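Calledley Robotics Club: Frequently Asked Questions

Last updated July 9, 2018

Who can join?
Anyone in Years 9 to 13 who lives in Calledley or goes to school there. You do not need to have done any programming. If you are already in the electronics club you can belong to both, but the meetings overlap in the autumn term.

What does it cost?
The fee is 5 pounds a term. This covers cable ties, batteries, printing and biscuits. If the fee is a problem, speak to Caoimhe Conneely, who runs the club, and it will be waived.

What are members working on this year?
The main project is called Wullach. The aim is to get a robot arm to pick up soft things such as clothes and cloth, and put them down where we want them. Soft items change shape every time they are touched, so a program that works for a block of wood is not much use. Members work in teams of up to 6 and each team keeps its own notebook.

What does the robot see?
There is a small camera mounted near the gripper, and it moves with the arm. Most of the view is very close up and out of focus. New members usually need a few sessions to learn which parts of the picture are the gripper and which are the cloth.
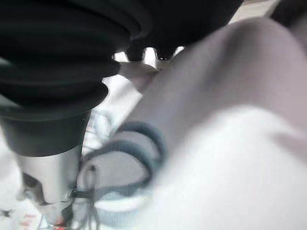

Wrist camera view, with the black bellows and metal shaft on the left and soft material on the right.

Strings and cords are the hardest part. A loose one near the gripper can catch, so the person at the stop button should watch for them and leave the screen to somebody else.

Do I have to look through all the pictures?
Not all of them. Each team sorts 400 pictures before the December break and marks each one as clear, unclear or unusable. The sorting sheet is on the shared drive in the folder called Jakedside. Please do not rename the folder, as two of the scripts look for it by name.

What if I can't tell what a picture shows?
Mark it unclear and move on. Do not guess from the picture before it. Dark pictures should stay in the set and be marked like any other. Last year's group deleted nearly 157 of them and we could not get them back.
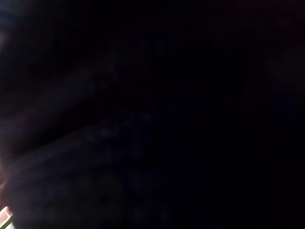 A dark one from the wrist camera. Two dim shapes on the left, a bright strip in the bottom corner.

Is there a competition?
Yes. We enter the Simanjuntak Cup, which has a soft objects class. Teams get three attempts and the best one counts. You can be a member without entering. Parents are welcome to watch but must stay behind the tape.

Can I bring my own laptop?
Yes, if it is charged. There are not enough sockets on the bench side of the room. Club laptops must be signed out and in.

Can I bring clothes for the robot to practise on?
Yes please. They should be clean and have no pins or badges. Write your name on the bag if you want them returned.

How do I sign up?
Collect a form from the school office and bring it to your first session, signed by a parent or guardian.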